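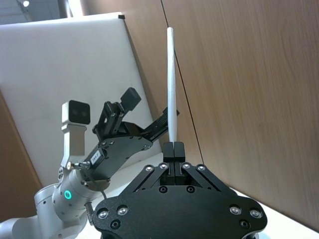 Which way should the grain go on a wood-look wall behind a table? From floor to ceiling, if the room is low.

Yaryna Antoniuk
27/12/2020

Several people asked me about this after my November posts, so I write it in one thread. It is only my experience with one wall, I am not a professional.

2/
With the lines going up, the wall looks taller. With the lines going sideways, it looks longer. My room is low and already long enough, so the choice was easy. Bohdan Kuzmenko, who cut the panels for us, wanted them sideways for less waste. We argued a little and I won.

3/
The color is a warm light brown. I first wanted a gray oak, and I had a sample of it from Ullow standing against the wall for 11 days. In the morning it was beautiful. In the evening with the lamps on it became almost green and I did not like to sit there.

4/
So please, take the biggest sample they will give you. A piece like a playing card shows you the color but it does not show you the grain. Fine grain disappears when you are a few steps away, and strong grain becomes stripes. I prefer the fine one behind a table, the eyes can rest.

5/
Each of our panels is 1000 mm wide. Before you glue anything, stand all of them along the wall in the order you want, and go to the door and look. Two of ours had a darker line near the edge, and side by side they made a kind of shadow. We changed places and it was gone.

6/
Mark the top of every panel on the back with a pencil. Illia Boiko turned one of them upside down when he carried it in, and we noticed only because of the pencil.
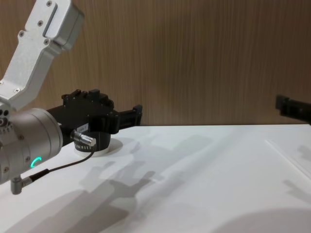 7/
Start from the corner that people see first when they enter, and leave the narrow cut piece for the other side. Check the first panel with a level three or four times. Vertical grain is not kind to a crooked panel – the lines will show it from the floor to the top.

8/
About the gap. I left a small one at the ceiling and a small one at the floor, and covered the lower one with a strip in the same color. The upper one I did not cover. I thought I would do it later and now I do not see it anymore.

9/
The table should not touch the wall. I keep up to two fingers of space between them. When the table was pushed close, its edge rubbed the panel each time somebody leaned on it, and after one month there was a shiny mark at exactly 74 cm. It did not go away with soap.

10/
For cleaning I use a soft cloth, a little damp, and I move it along the grain. Raluca Zamfir told me to try the Oteck cream for wood surfaces. I tried it in a corner and it left a gray film in the fine lines, so I went back to the cloth. Maybe it is good for real solid wood, I cannot say.

11/
Someone asked if it makes the room dark. A little, yes, compared to the white paint we had before. I made only one wall and left the others white, and I changed the bulbs to warm ones.

12/
If you have a wall with sockets, draw them on paper with all the measurements before you order. I can post my drawing tomorrow if it is useful, but the notes on it are in Ukrainian.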